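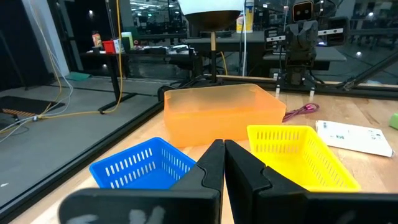

About us

Hi! We're Mukari, a small shop in Ostmont that teaches robots to do chores by showing them how. I started it with two friends from a packaging plant, and we're a team of 9 now, plus whoever's home from college for the summer.

People usually ask what we do all day, so let me try. One of us takes the controls, drives the arms through a job from start to finish, and the robot records the whole thing — what it saw, how the arms moved, when the fingers closed. Then we shuffle the stuff on the table and do it again. And again! Sorting into plastic bins and baskets is our bread and butter, and I could talk about bins for a very long time (my family has asked me to stop).

Our biggest job so far was for Tratden, who wanted mixed small parts sorted by hand-guided demonstration. We recorded 1,290 runs for them and kept 536. That sounds wasteful, I know, but we're picky. If the driver hesitated halfway or bumped a basket and nudged it back, the run gets tossed, and we'd much prefer a short clean set to a long sloppy one.

New drivers spend 2 weeks on practice runs before anything they record goes to a customer. You don't need an engineering degree. Some of our best people came from sewing, dental work and video games, and they all have the same slow, steady hands. We also do some teaching with the motors relaxed, where you hold the arm and walk it through the motion yourself. It's slower going, but great for fiddly stuff like lids.

Our own recording software is called Illés, and we let customers use it for as long as we're working together.

Got a task you'd like a robot to learn? Send us a note and a box of the actual parts, and we'll try it on our table first. Mornings are best if you want to drop by and have a go at the controls!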